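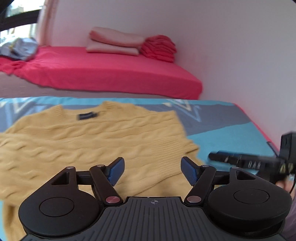
29 May 2020 – knit bench notes

Mustard cable knit today, the chunky one from the Clerska box. I wanted to settle the folding order before we write up the sheet for Istance, so I spent most of the morning on the bed with this one piece. Cable knit is a pain! It's thick where the braids run, it won't hold a crease, and if you tug at a cuff the whole sleeve comes along with it.

What I've settled on for now: neckline flat first, smooth the body down to the ribbing, then bring the sleeves in. Don't pull on the ribs. It weighed 1000 g on the kitchen scale, a lot more than the thin ones (the last one was 129 g).

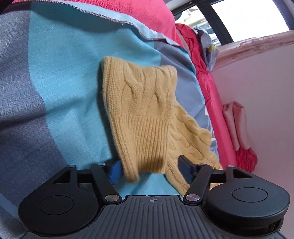 Mustard knit, ribbed cuff and cables, over the striped blanket.

Still not happy with the sleeves. Folded straight across they make a fat lump at the chest – angled down toward the hem is better, and the pile sits flatter. I'll try the same thing on the Tseng pieces, which have a looser knit, and move the shelf labels over in July. 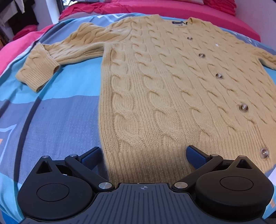
Do we button the cardigans before folding?
Top and bottom buttons only, then smooth the placket with your palm. Doing up all of them pulls the front out of shape on the heavy knits.

To do: lint roller refills, ask Flastton about wider shelf bins.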